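Table Setting at Home: Gallery

The Vedside Household Collection records how ordinary rooms are arranged for meals. The entries in this section concern the folding table, a piece of furniture that receives little attention in most surveys of the home and yet appears in a great many of them. The collection now holds 3,864 photographs, of which 654 show a table being laid, cleared or moved.

The section was compiled by Chantal Robichaud, who also prepared the notes on tableware. Contributors are asked to leave the room as it is ordinarily kept. Shelves, ornaments and chairs are not to be rearranged, and dishes should be those in regular use by the household. Entries are accepted from any home, and each contributor may submit up to 100 photographs in a calendar year.

Folding tables are recorded under three headings: the top, the edging and the legs. Patterned tops, particularly those in imitation of stone, are listed separately from plain ones. Where a household keeps more than one table of the same pattern, the tables are entered together — a practice adopted in November at the suggestion of the Brynjólfsdóttir Library, which holds the printed index.

Tableware is recorded by material. Stainless steel is entered by shape, with plates and bowls on separate cards. Plastic cups are entered by color. Forks and spoons are noted only where they form part of a setting.

Marble-patterned folding table with red edging. Steel plate and bowl, magenta cup, fork and spoon. 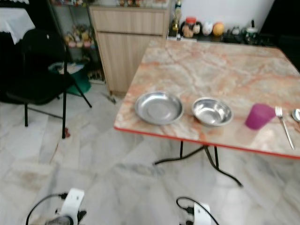

Two tables of matching pattern, with a steel plate held above the gap between them. Television and ornaments behind.
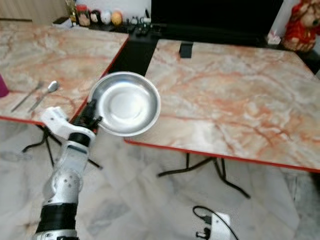
Harska, 25th August

Both entries belong to the same household and are filed under Folding Tables, Patterned. The marble floor is indexed separately under Tile and Stone.

Readers wishing to consult the full cards may do so at the Rullard Reading Room by appointment. Requests should give the name of the section and the heading required. Prints are supplied for study and teaching, and the collection should be credited wherever they are shown. Corrections to the notes are welcome and should be addressed in writing to Chantal Robichaud — kindly include the caption as it appears on this page.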